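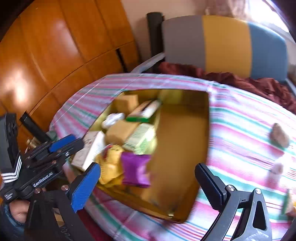
Members visit the Howlader handling demonstration in Ruvuvwood

Members of the Guvudberg Automation Society attended an afternoon demonstration by Howlader in May. The subject was two-handed handling of small packaged goods with hand-held grippers, carried out in a furnished bedroom at the company's Ruvuvwood site. Areti Gavalas, who leads the handling work there, gave the introduction and answered questions between runs.

The project is called Grereo. Its purpose is to collect demonstrations of household tasks in which a person does the work directly, with a gripper in each hand, and the recorded motion and video are later used to train a control policy for a two-armed robot. No arm took part in the afternoon's session. The operator holds both tools, each with a pair of opposed fingers, and closes the fingers by hand. Each tool carries its own camera, so the fingertips stay in view for the whole of a run.

The task

The task was the transfer of mixed groceries between an open cardboard box and the top of a bed. The items were packets, bags, small cartons and a few soft goods, none of them fixed in position. A run is logged as complete when every item on the run sheet has been moved and both tools are back at the start position. Operators are told to work at a steady pace and to leave a dropped item where it lands until the next free hand can reach it.

The box is the harder end of the task. Packets lie across one another, and the fingers have to enter from above with enough clearance on both sides to open. Gavalas said that most failed grasps in the box come from the second finger landing on a neighboring packet. The operators have settled on a habit of using one tool to shift the neighbor and the other to lift. This is not written into the procedure, and the team has not decided whether it should be.

The bed surface was chosen on purpose. A tabletop gives a constant height and a hard stop for the fingertips. A mattress gives neither, and the sheet moves with the item if a fingertip catches the cloth. Stripes on the sheet show this movement clearly in the recordings, and reviewers use them when marking a grasp as clean or dragged.

Fingertips and grasp width

Several members asked about the blue ridged pads on the fingers. The ridges are there to hold glossy film, which slides easily on a flat pad. A long packet of crackers was discussed at some length. Gripped across its width, it presents two nearly parallel sides and the pads can meet it evenly. Gripped near an end, only the seal is held, and the packet swings. Operators are asked to close on the body of the packet and to stop as soon as it lifts, as further pressure breaks the contents without improving the hold.

Thin bags behave differently. There is little to close on until the film has been gathered, and the usual method is to lower the open fingers onto the bag and draw them together against the mattress. Small upright cartons are the easiest items on the sheet, provided they are still upright when their turn comes.
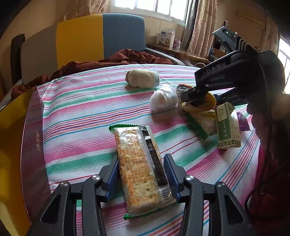
Recording and review

A session lasts 70 minutes, including setup. Operators work in blocks of 20 runs and then change over, mainly to limit wrist fatigue. The set stood at 858 accepted runs on the day of the visit. Rejected runs are kept in a separate folder with a reason code, the most frequent being loss of tracking when one tool passes behind the other.

Lighting drew some questions. The room has daylight from the windows, and reflections on shiny wrappers change through the day. Howlader does not correct for this. Gavalas's position is that a policy trained under even light would have to be retrained for any ordinary home. One member from the packaging side disagreed and suggested a fixed-light control set of the same size. The suggestion was noted.

Hands-on period

Visitors were then given 2 tools and a reduced run sheet. Most found the reach over the bed more tiring than the grip. The common error was watching the item and losing track of the other hand. Runs made by visitors were not added to the set.

Members who want the run sheet and the list of reason codes can request both from the newsletter desk. The recordings are not available for circulation. Howlader has offered a second visit once the arm cell at Ruvuvwood has been commissioned, and places will be limited by the size of the room.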